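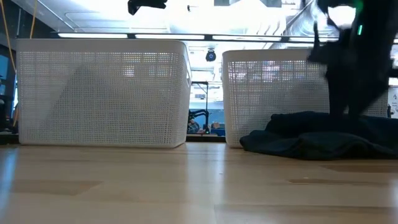 White mesh baskets and dark cloth on the sorting table.

Winter linen sort moves to the Gallardo Room

The fall linen sort starts on Friday, Nov 8, 2019, and runs until the shelves in the hall closet are full again. Drop-off is at the side door on Sollberg Street. Please don't leave bags on the front steps.

We are using white perforated baskets this year in place of the cardboard boxes. The boxes went soft in the basement last March and 14 of them had to be thrown out, along with some of the pillowcases inside. Air gets through the mesh, and you can see whether a basket has anything in it without taking it down from the shelf.

Dark cloth is sorted first. That means navy, black and anything close to it: tablecloths, aprons, curtains, plain yardage. Shake each piece out flat, check both sides for stains and pulled threads, then fold it in thirds and in half. Pieces with small holes go to the mending pile. Rocío Escobar takes the mending home at the end of each week and would like it kept apart from the rags.

White and pale linen follows once the dark pieces are put away. We had trouble with lint last time when both were out together.

Fill the baskets to just under the rim. The handle openings are in the side walls, and cloth piled too high slides out when a basket is lifted. Labels are tied on with string. Tape doesn't hold well on mesh and it leaves a mark on the plain band at the top.

The Ginetti building has asked for 60 napkins and 7 long tablecloths for its supper, so set those aside as they turn up. White or cream is fine for the napkins. The tablecloths should match if possible.

Last year's sort came to 281 pieces, not counting rags. The list is pinned inside the closet door, with a blank one next to it for this year. Write each basket down when it goes on the shelf.

We still need safety pins and a working iron. Both can be left at the Vuvivholm desk during the day.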